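May, workshop notebook, pigment and dye bench

Second round of the natural dye tests for small wood pieces. Started just after lunch, which was a mistake, the turmeric smell on top of leftover soup is a lot.

Asabe Akinola sent over her notes from the Falbridge batch and I basically copied her ratios: 40 grams of dried weld to a liter, alum mordant first, then a long soak with the lid on. She swears by rainwater. I used tap, out of laziness, and then worried about it all afternoon (our tap is hard enough to leave a crust on the kettle). Held it at 60 C and it kept wanting to creep up to boiling, so I was hopping over to the hot plate every few minutes. Need a better thermostat!

Weld on maple: lovely, clear, a little green in daylight. Weld on the birch offcuts: patchy, you can see every spot where I had glue on my fingers. Turmeric on birch: gorgeous and I don't trust it one bit. Salamatu Aliyu left a turmeric strip on the windowsill last time and it was beige before the month was out.

The yellow I keep chasing is a proper warm golden one, egg yolk territory.

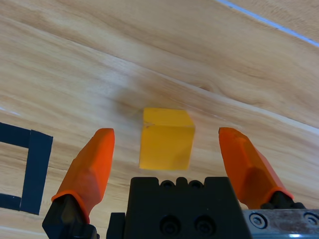 Reds, madder mostly

Much slower. Ground the Granero root finer this time and gave it an overnight cold soak before any heat. Kept it under 50 because last round I cooked it and got brown - nice brown, but brown. Added a pinch of chalk, which Salamatu says is the whole secret with madder, and it did seem brighter coming out of the pot.

The Sellitano root is half the price and I can't see much difference on the strips yet. Will look again once they've had a proper dry. End grain drinks up way more than the faces, so seal the ends with thin shellac first? Try on the next 22 pieces, half and half.

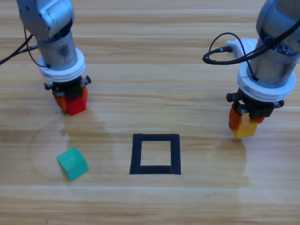 Red cube, left arm.

Still to do: rub test with a damp white rag, wax half the madder strips, ask Asabe if she ever rinsed between mordant and dye. Also somebody has my good sieve, the Sivakumar one with the fine mesh. Please put it back.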